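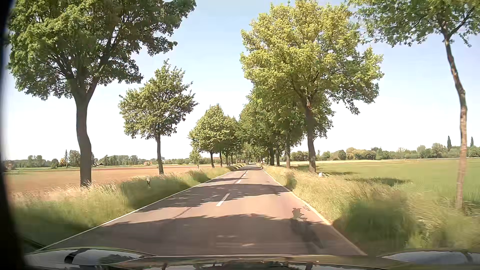

Home Diary Older Newer Contact

4 min read

July, gone ten at night. Writing fast because my eyes are going.

Left later than planned. Of course. Saodah said half six and meant it, I said half six and meant seven, and Jerome turned up at ten past with wet hair and a carrier bag of boiled eggs. Boot packed, unpacked, packed again. The cool box will not go in sideways, I say this every year and every year someone tries it sideways.

Saodah drove first. Me in front with the map, Jerome in the back with the eggs and the tent poles across his knees. Poles were his own fault.

Took the old road instead of the motorway. Longer, don't care. I'd been wanting that road since winter. Two lanes, straight as anything for miles, big trees on both sides and the sun coming through between them so you go shade, light, shade, light until you feel a bit drunk. Lovely. One tree on the left with a great thick bent trunk, must be old. Wanted to stop and look at it properly but Saodah doesn't stop once she's going. Long grass on the verge too. The farther you look the tighter the shade gets, till it's all one dark stripe across the road at the end. Then you get there and it's just more shade, light, shade, light.

Windows down. Smell of cut hay, then something less nice, then hay again. Jerome asleep by then with his mouth open.

Talked to Saodah about the job. She thinks I should take it. I said the money isn't the thing, she said 2,000 more a year is always a bit the thing. Fair. But it's Janevski, and Irfan was there 18 months and came out grey. I'd have to move as well, or do the train both ways, and I've done the train. Said I'd think about it on holiday. She said you'll think about it at three in the morning like you think about everything. Also fair.

Stopped at Dillar for petrol and the loo. Loo was a disgrace. Coffee all right. Bought a bag of cherries off a woman at a table by the gate and ate most of them before we'd got back on the road, stones in the cup holder, Saodah not pleased. Swapped over after that and I drove. Stalled it on the slope in front of a full coach. Jerome woke up for that naturally.

It's a heavy clutch, hers. Fine once I got going. I like driving on a road like that, nothing to decide, just keep it between the lines. Tarmac's got the odd crack or sealed seam but nothing that rattles your teeth. Noticed how much the light jumping about tires you when it's you at the wheel though. Sunglasses on, sunglasses off. Ended up squinting and singing. Headache by lunch.

Lunch – eggs, obviously. Bread, tomatoes, the hard cheese Lemlem gave us. No salt. I packed the salt, I know I packed the salt. (Later: it was in my wash bag. No idea.)

Rang Mum from a layby. She's all right, knee is bad, Dimas has been round to do the gutter and wouldn't take anything for it so she gave him a marrow. She asked was I eating. Told her about the eggs. She went on a bit about the cousins and I watched the swallows going in and out of a barn and didn't take in a word, felt bad after. Must ring again properly when we're settled.

Got to Prirketti just after four. Campsite smaller than I remembred. Same man on the desk, same shirt I would swear. Our pitch is by the hedge, good shade in the morning, ants. Tent up with only one row – me and Jerome over which end was the front. It was his end. Pegs bent on the hard ground, borrowed a mallet from the family next door.

Lemlem and Irfan come up tomorrow, on the early bus if they make it. Need to get milk before then, and gas, and a lighter that works. Saodah wants to swim at Starnska if it's hot, 400 steps down to the water and the same back up, she's welcome.

Supper was tinned soup and the last of teh cherries. Cold now, got my socks on and Jerome's jumper. An owl somewhere behind the wash block.

Haven't thought about Janevski since Dillar. Well, till just then. Torch is going yellow, must find batteries

in the morning.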